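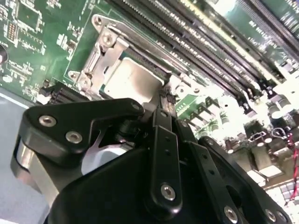
A server motherboard with its processor seated in the socket.

Open Board Night is back at the Drusville library!

If you have ever wondered what goes on inside the machines that keep our websites and email running, come and get your nose right up to one. We'll have retired server boards from Ebrahimi Computer Recycling out on the tables every Monday in May, from 6:30 p.m. until closing, and you are welcome to poke around as long as you like (bring reading glasses – some of the printing is tiny!).

My favorite part is the socket, with its metal frame, little hinges and that square silver lid over the chip. We'll go through how a processor is lifted out and put back, and why you never touch the contacts underneath. Last year's sessions in Grovham drew up to 40 people a night, and the questions were wonderful.

No experience needed, and kids are welcome with a grown-up. Wrist straps and screwdrivers are provided. Admission is free, but please sign up at the front desk, as we have 51 seats. Parking is behind the building, off Dolwood Street.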